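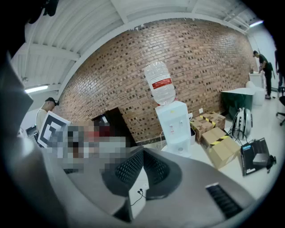 Handheld gripper budget, sanity check please

stusteck_pete62
We have money for 7 handheld grippers. Boss wants all of it spent on grippers. I want to hold some back for spares. Talk me out of it or into it.

lowtorque
Into it. We bought the Flumon kit and skipped the spares. Guess who waited 40 days for a finger.

mesh_and_mend
Disagree. Parts go stale when the next version ships. I have a drawer of Dantas cables that fit nothing on earth. Buy all 7 and treat the seventh as your spare.

lowtorque
So a whole gripper to replace one cable. Bold.

mesh_and_mend
It comes with a cable AND fingers. It's a bundle.

grumpy_ops
Whatever you pick, budget for marker boards, storage and somebody to label the files. We put 1000 dollars aside for "misc" and it was gone by May.

stusteck_pete62
Misc is currently zero. The spreadsheet has a row for it – I was proud of the row.

lowtorque
Six grippers, one box of spares, and put a number in the row.

mesh_and_mend
Fine, six. But get the Drastport quote in writing before you tell your boss.

stusteck_pete62
Asked them this morning. Will post when they reply.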